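Home Our Rooms Progress Reports Get Involved Contact

Progress report to the Winer Fund: the Hlongwane House rooms
May
By Tài Nông

Dear friends at Winer,

I'm sorry this is longer than the two pages you asked for. I did try. I sat down on Sunday afternoon with a pot of tea meaning to write something short, and then I got going on light switches, and you know how I am by now.

For anyone who has joined the Fund since my last letter, Hlongwane House is where families stay in Fendport while somebody they love is in the hospital up the hill. Your grant this year pays for what we called "room refresh" on the application, which was a grand way of saying that we wanted the rooms to be properly clean and looked after between one family and the next, down to the parts that get skipped when you're in a rush. We asked for enough to do the ten rooms in the main building. Four are finished, and a fifth is so close that I was tempted to count it.

The first thing we did was slow down. Before the grant, a room was turned over in whatever time was left between a checkout and a check-in, and the beds and the bathroom always won. They should win! But walls and doors and everything fixed to them were left for a spring clean that came later every year. When I walked through the rooms in the winter with the lights on and my reading glasses on, I could see a gray patch by nearly every doorway, right at the height where people put out a hand in the dark. Families who stay with us come in late and tired, often carrying bags, and they feel along the wall for the switch. After enough of those evenings the paint tells you exactly where the switch is.

So walls have become their own job, with their own place on the room sheet. We start high and come down, and we pay special attention to the stretch of wall beside each door, where the thermostat and switches are. We bought red cloths for this and nothing else. Blue is for bathrooms and yellow is for the kitchen, and red never goes anywhere but walls, doors and the plates on them. I had my doubts about adding another color to the laundry, and I'll admit that the first week was a muddle, but it has settled down nicely and the red ones are easy to spot when they've been left behind on a windowsill.

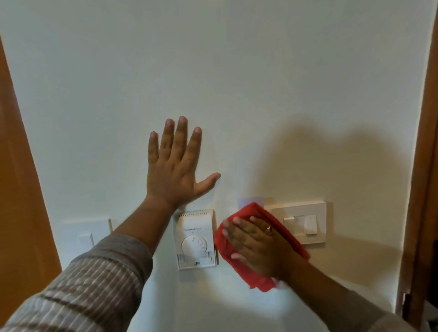 The paint has been the tricky part. It's a matte finish, put on before my time, and it doesn't forgive scrubbing. In the first room we were a little too keen with a sponge and ended up with a shiny spot the size of a saucer, which we've since touched up from a can I found in the basement. Now we use a soft cloth and a light hand, and if a mark doesn't lift after a couple of tries we leave it and write it on the sheet for painting. I would much sooner hand a family a room with one faint scuff than one with a bald patch.

You asked in your last letter whether the supplies line was holding up, and it is. We've spent $200 of it so far, nearly all of it on cloths, along with some spray bottles and a box of soft brushes for the slots on the thermostats. I hadn't given those slots a thought until I looked closely at one and saw how much fluff could live there. A soft brush goes over them first, and then the cloth goes over the face and along the sides. We don't spray anything at the wall. The cloth gets a little of the cleaner on it, away from the wall, and then it's wiped over the plates. I've written this in capital letters at the top of the sheet, which felt rude, but it's the one rule I really do want everyone to keep.

We've also had to think about the knobs and dials. One of our longer-staying fathers told me that he woke up in a very warm room the day after it had been cleaned, and we worked out between us that the setting had been nudged during the wiping. He was lovely about it. The sheet now has a box for the setting before and a box for the setting after, and whoever does the room checks that the two agree before moving on. It takes no time at all and I wish we'd had it from the beginning.

The edges of the plates turned out to be slower work than the faces. Dust sits on the top lip of anything that sticks out from a wall, and it gathers down the sides too, where a cloth held flat slides right past. What works best is to fold the cloth over a fingertip and run it along each side in turn, then shake the cloth out and go around once more. For a corner that won't come clean, a thin card inside a fold of cloth gets in where a finger can't. I learned that from an aunt who cleaned at a hotel for most of her working life, and I've been passing it on to anybody who will stand still.
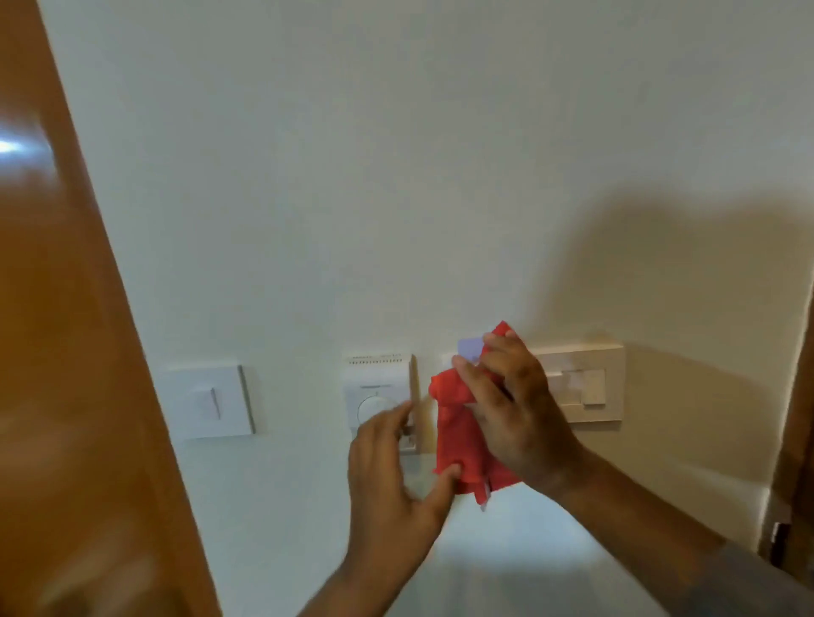

I should be straightforward with you about the pace, too. I told you in the application that a room would take a morning, and a room takes longer than that. The wall by the door alone has more on it than I'd pictured when I was sitting at my desk doing sums. Three rooms on the courtyard side were slower again, as the doors there have a lovely warm wood finish that shows every streak, and once you've cleaned the wall beside a door you can't help seeing the door. We've added the door frames and hinges to the list for that reason. It wasn't in the plan I sent you, but I hope you'll agree that it belongs there.

The room we call Brodari, after the family who gave the furniture for it many years ago, is the one I'm happiest with. It's a plain room with white walls and not much light in the mornings, and it had started to feel tired. We haven't painted it or bought a thing for it. It has only been cleaned, slowly, from the ceiling line to the baseboards, and when I opened the door afterward I stood there for a good minute. A grandmother who has stayed with us twice asked at the desk whether we'd changed the bulbs.

Laundry deserves a paragraph, I think, though I can hear you sighing. A cloth that has done a wall picks up a fine gray dust that doesn't look like much until you try to use the same cloth on the next wall. So we fold each one into a pad and turn it to a clean face as we go, and when every face has been used it goes into the wash bag and a fresh one comes out. Folding sounds fussy, and two of our helpers said so. But a folded cloth is much easier to keep flat, and you can see at a glance which side you've used. We wash the red ones separately, for reasons that anyone who has owned a pink undershirt will understand, and we leave out the fabric softener, which seems to make them smear. 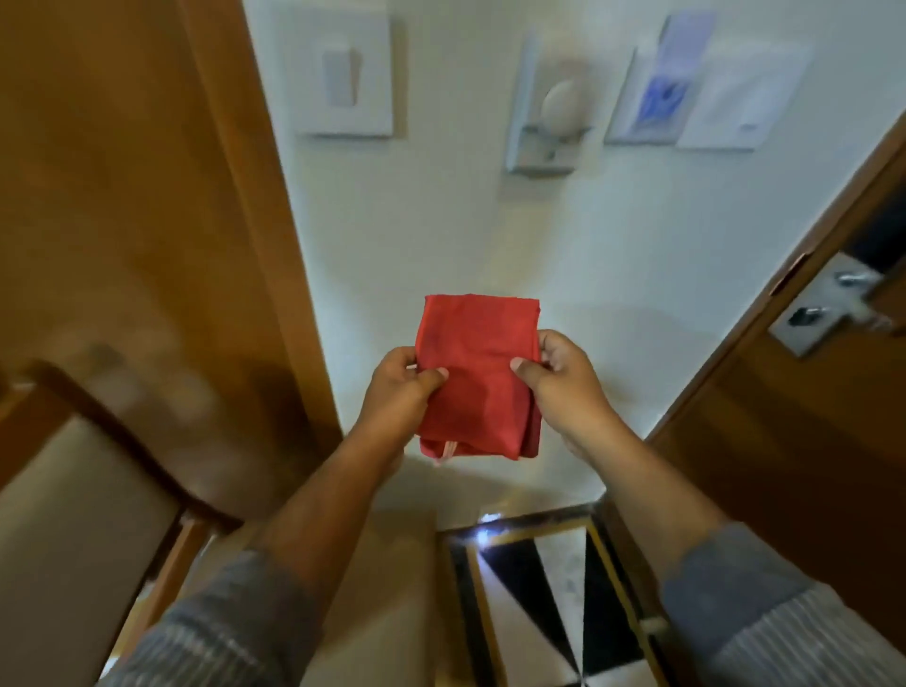
Looking ahead, the fifth room needs only its closet door and the wall behind the bed. After that I'd like to move straight along the upstairs hallway so that we aren't carrying everything up and down. I'd also like to take one afternoon to go back over the first room we did. We've learned a good deal since then and I know we'd do it better now, particularly the tops of the plates and that poor touched-up spot.

There are two things I'd like to ask of you. The first is whether the money left in the supplies line could go toward touch-up paint once the cleaning is finished. I have a list of marks from the sheets, and most are small enough to be handled with a little brush. The second is whether you'd be willing to let the end date slip a bit. We aren't short of hands or money, but rooms can only be done when they're empty between families, and I won't ask a family to move down the hall so that I can get at a thermostat.

Please do come and see the rooms if you're ever passing. The side door is the one to use, and the kettle is generally on. I'll send the next report once the upstairs hallway is done, and I'll try again for two pages.

With thanks, as always,
Tài Nông
Hlongwane House, Fendport

Contact us | © Hlongwane House, Fendport | Back to top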